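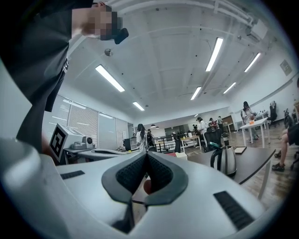
How to Hold a Monthly Relationship Check-In

Last updated: October

The Laur Center for Couples offers this guide to partners who live together or are preparing to do so. It may be used at home and requires no counselor.

Before the conversation

Choose a time when both partners are rested. Early evening, after a meal, suits most couples. Put phones in another room. Each partner should write down 2 things that went well during the past month and one matter to discuss. Do not exchange notes in advance.

Holding the conversation

1. Begin with the things that went well. Read them aloud and allow your partner to respond.

2. Decide who will speak first on the matters to be discussed. The speaker has 4 minutes. The listener does not interrupt, correct dates or offer a defense.

3. The listener then repeats the main point in his or her own words. If the speaker does not agree with the summary, try again before moving on.

4. Exchange roles.

5. Agree on one small change each. "Be more affectionate" is difficult to act on. "Call when the train is late" can be done on the same day.

If the discussion becomes heated

Either partner may request a pause of 20 minutes. The person who asks for the pause is responsible for resuming the conversation. Matters concerning money or relatives often need a separate evening.

Couples who have completed the Clandamness workbook may use the worksheet on page 137 in place of written notes. Printed copies are available at the Brusmont office during opening hours.

This guide is not suitable where one partner is afraid of the other. In that case, please speak privately with a qualified adviser.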